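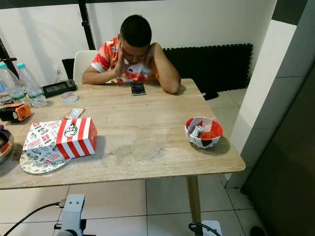 Is the Gisstead rehearsal room getting a proper recording booth? Council says the booth will open in May, three years after musicians first asked for somewhere to sing without the tram on backing vocals.

News | Home Recording & Gear

The booth goes into the old storeroom at the Toom Street arts centre, and will come with a 16-channel desk and a pair of Korneo monitors whose previous owner has described them as "mostly fine". Sessions cost $9 an hour. Headphones are bring-your-own.

Brijesh Chaturvedi, who records his folk duo in a wardrobe, has already asked whether the booth has coat hooks. "I've got used to the sound of winter jackets," he said. "I'm not sure our second album works without them."

Bookings open at the front desk, on paper, in the colour-coded folder. Drummers are asked to ring first.

Contact us | © Sinovero Media | Back to top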